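Unit 5: Setting Up Home Storage
Handout for Room Planning, G. Þorgeirsson

Read this before the March workshop. Bring a tape measure and a pencil.

Storage planning starts with a list of what is kept in the room and how often each thing is used. Daily items go between hip and eye level. Seasonal items go high or low. Write the list first and shop second.
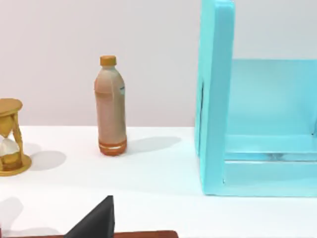
Fig. 1. Hourglass, bottle and open turquoise shelf unit on a white tabletop.

Measuring

Measure wall width in 3 places: at the floor, at waist height and at the top. Use the smallest figure. In the Flarnevcombe apartment plan (page 33), the alcove is 122 cm wide at its narrowest point. Subtract the baseboards if the unit will stand on the floor.

Open or closed

Open shelves are quick to use and collect dust. Closed cabinets need room for the doors to swing. Mark the swing on your floor plan with a dashed line.

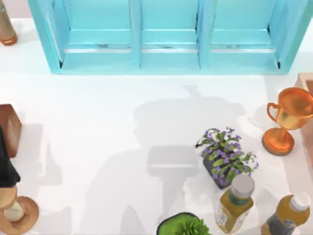
Fig. 2. Open unit with three compartments, seen from above.

Dividers shorten the span of each board, so it sags less under books.

Homework

Draw one wall of your own home at 1:20. Show outlets, switches and radiators. Guðlaug Þorgeirsson collects drawings at the start of class.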